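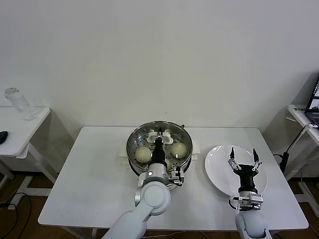
Call for Participants: Stumavar Student Robotics Project

The Stumavar project at Elldale is taking applications for its spring group. We are looking for students who want to learn how to program and operate a pair of robot arms on everyday kitchen tasks. No robotics background is required.

What you will work on

The current task is moving steamed buns from a steamer to a plate. Each group member learns to guide the arms by hand control, then helps turn the recorded runs into training data. The log stands at 1094 runs, of which 502 have been checked and labeled. The soft dough is the hard part — a bun has to be held by its sides without squashing the pleats on top.
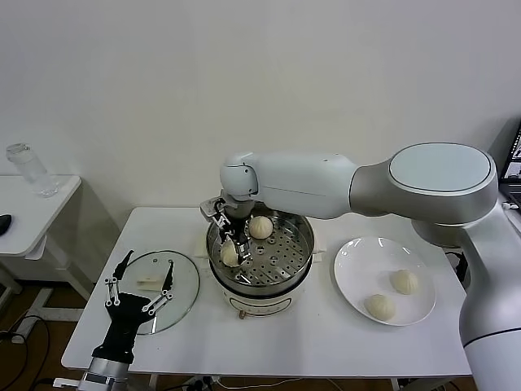

Later in the term the group will pick a second task of its own and write it up for the Cosau student competition in April. Past write-ups are kept in the lab and are open to applicants.

Who can apply

Any student enrolled at Elldale, in any major. You should be able to give five hours a week and attend the safety session before your first shift. Some Python is useful — we will teach the rest.

What you get

Participants receive a stipend of $200 for the term and a key card for the lab in the Zacharias Building, Room 135. Course credit can be arranged with your department.

How to apply

Send one page telling us what you have built, fixed or taken apart, along with your class schedule. Paper copies may be left in the project mailbox outside Room 135. Applications close 20th December. Applicants will be invited to a short visit to try the controls before places are offered.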